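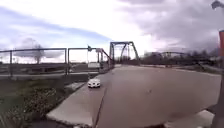 By Verena Marti
September 14, 2026

The old truss bridge at Stinwood will close to cars and trucks in October, and people in Jarndale are already asking how they will get to work. The closure is planned for 16 days. In this time a crew from the building firm Ammann will replace worn bolts and paint the lower steel parts against rust.

The bridge was opened in 1950 and it is still the shortest way between Jarndale and the shops on the other side of the river. The detour goes over the Lika road and adds 41 minutes for a bus, according to the town's road office. For a car it is less, but the Lika road is narrow and has two places where only one vehicle can pass.
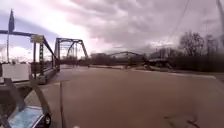

The approach to the Stinwood bridge.

Kadir Karakaya, who runs a bakery in Jarndale, delivers bread over the bridge every morning before six. He has asked the town for a permit to cross on foot with a hand cart and to keep a second van on the far side.

"I am not against the work," he told me. "The bridge is old and it needs care. But they sent us the letter very late, and my customers want their bread at the same hour as always."

The road office answered that pedestrians can cross during most of the work, except on the days when the deck joints are opened. These days will be posted at the library and at the bus station. Bicycles must be pushed.

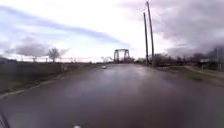
Wet road at the bridge.

The school bus is a harder question. In total 60 children from Jarndale go to school on the other side. For the closure the bus will leave earlier, and parents have asked for a warm room where the children can wait in the afternoon. The school has promised an answer before the end of this month.

There was also a wish to move the whole project to summer, when there is no school. Ammann said its painters are booked until next year — and the road office does not want the bolts to wait through another winter.
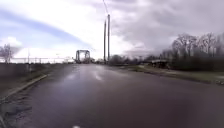

The cost is paid from the county road fund, so the town will not raise any local fee for it. A weight limit for trucks, in force since spring, stays until the last inspection is finished. After that the road office will decide if heavy trucks may use the bridge again.

Questions about the bus times can be asked at the town hall in the mornings.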